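11/25/24
by Maja Tomaszewski

The intermission died sometime while I was in the lobby buying licorice. I came back and it was gone, and nobody had put out a notice.

I grew up going to the Urnus, the only movie house in Prastville, a single screen with 583 seats, most of which still folded the way they were supposed to. Anything long came with a break in the middle. The picture would stop, usually right after somebody got bad news, the house lights would come up in stages, and we would all sit there blinking at each other like people woken on a train.

Then you went to the lobby. My aunt, Teresa Kubiak, worked the candy counter for most of my childhood and she ran those 20 minutes like a field hospital. She could pour a soda, make change and tell a boy to tuck his shirt in with one breath. Family got no discount. Family, in fact, got the bottom of the popcorn.

What I miss most is the arguing. You had seen exactly half a movie, so everyone was an expert. Men who hadn't said a word to their wives since the parking lot would stand by the water fountain explaining who was going to get shot. Rostam Golestani, who taught me algebra and should have known better about drawing conclusions from incomplete data, once announced to the entire lobby that the colonel was the traitor. The colonel was dead eight minutes into the second half, a hero, and Mr. Golestani stayed in his seat through the end credits until the rest of us had cleared out.

There was also music, if the projectionist felt like it. Some of the big pictures came with their own intermission tune. When they didn't, Nazareno Bianchini played a record of his own up in the booth, and he owned three. Two were accordion. I still can't hear a certain polka without wanting to find my coat.

The official reason the breaks went away is that they cost a theater a showing a day, and I'm sure the arithmetic is right. 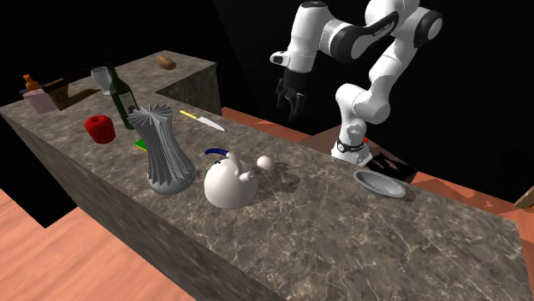
What bothers me is that the movies didn't get any shorter. In August I went to a three-hour picture at the multiplex out by the highway, preceded by 30 minutes of trailers and a commercial for a truck. That's a workday in some countries. Around the second hour people began leaving one at a time, bent over, whispering sorry to everyone's knees, then coming back and asking what happened. The answer takes a while, and by then the next person is up. So we do have an intermission. We've just spread it over the whole second half and made it everybody's problem.

My friend Elżbieta Borkowska says I should use one of those lists that tell you which scenes are safe to miss. I looked one up. It recommended leaving during the conversation between the mother and the daughter, which was the only part of the movie I'd liked.

The Urnus has been a carpet store for years now. I went in last winter, supposedly to look at a runner for the hall. The floor still slopes. The salesman asked if I needed help and I told him I was just waiting for the second half, and he went to get his manager.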